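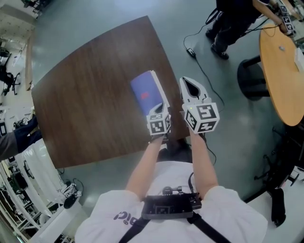

Both grippers out over the table, marker faces uncovered.

Home Reviews Checklists Kits Contact
Reviews > Hand-held grippers > Malero two-hand kit > Safety check

I've been going through the Malero kit with my usual list before we decide whether to order more sets, and I'm putting my comments under each line so you can argue with me later. Citham sells it as a pair of grippers plus a chest plate with straps.

1. Straps and chest plate — PASS
Sits flat, and I could get out of it in 9 seconds without help. I'd still like a bigger buckle!

2. Finger pads — PASS
No lifting at the corners. Wipe them down every 300 grabs (the manual says so, and I agree).

3. Marker faces — PASS, with a note
Check for scratches and peeling edges on every side of the cube. One of mine had a tiny bubble that I pressed out with a thumbnail.

4. Cables — FIX
My big gripe. The right-hand cable hangs down past the table edge, and there's a power cable and adapter on the floor where people walk. Tape it or cover it before anyone straps in, please.

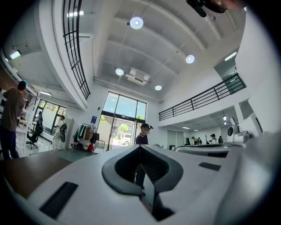 Qistina Pangaribuan

5. Room to move — PASS
Plenty of ceiling height, so no worries about swinging your arms up. Do look where the railings are before you start, and agree on who stands where if more than one person is using grippers.

6. Housing — PASS
Feel along the seams and the notch for sharp spots. Teoh's older model was rough there, this one's much nicer to handle.

7. Finger wear — RECHECK IN AUGUST
Citham rates the fingers for over 2,000 cycles and I'm nowhere near that yet.

8. Breaks — 5 minutes between sessions
My wrists wanted it. The Gukton set felt lighter, but I like the grip on these better.

Overall I'd sign off once item 4 is sorted. Send me the cable cover quote when you have it.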